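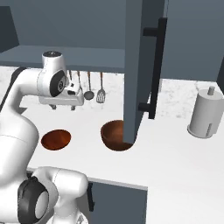

Truvside Institute for Energy Policy
@truvside
1/12
The Institute has released a briefing on long-term electricity storage contracts and their effect on household bills in import-dependent regions. The main points follow in this thread. The lead author is Huiling Zou, senior fellow for power markets.

2/12
Grid operators have traditionally bought backup power one year at a time. Under this system, a gas plant is paid to stand ready through the winter and the contract is then put out to bid again. Battery owners have found it hard to borrow money on such short terms.

3/12
Lunport, a port region with no gas fields of its own, changed its rules two years ago. Storage projects there may now bid for contracts lasting up to 12 years. Gas plants continue to bid on the older annual terms.

4/12
The first auction under the new rules drew 48 bids. Most came from firms that had not taken part before. The largest single award went to Janevski, which is building on the site of a closed oil depot east of the harbor.

5/12
Prices in that auction cleared below the level the regional regulator had planned for. The briefing advises caution in reading this result. Battery equipment was unusually cheap in the months before bids were due, and several bidders had already secured their land.

6/12
A more lasting question concerns duration. Most of the winning projects can supply full power for 4 hours. This covers a normal evening peak. It does not cover a windless week in December, when demand stays high through the night.

7/12
Lunport therefore still depends on imported fuel for its hardest days. The contracts reduce the number of hours in which gas sets the price of power. They have a much smaller effect on how much gas capacity the region must keep available.

8/12
Huiling Zou writes: "The savings from storage are real, but they fall mainly in the evening hours. Policymakers should not count the same savings again when they estimate the cost of winter reserves."

9/12
The briefing also reviews the case of Uko, an island grid that chose a single state-owned storage plant over an auction. Construction ran some 3 years behind schedule. Operating costs since then have been steady, and the utility has published its accounts in more detail than any private owner in the study.

10/12
The Institute makes two recommendations. Contracts should pay more for longer duration, with the rate published before bidding opens. Regulators should also require each project to report its availability during the tightest hours of the year.

11/12
On household bills, the authors expect a modest reduction in Lunport once all the contracted projects are running. The size of that reduction depends heavily on fuel import prices, and the briefing gives a range under several price paths. Readers are asked to cite the full range when quoting this section.

12/12
The full text, data tables and a note on methods are available on the Institute's website under Power Markets. Comments on the draft recommendations may be sent to the publications office. Replies to this account are not monitored on Sunday.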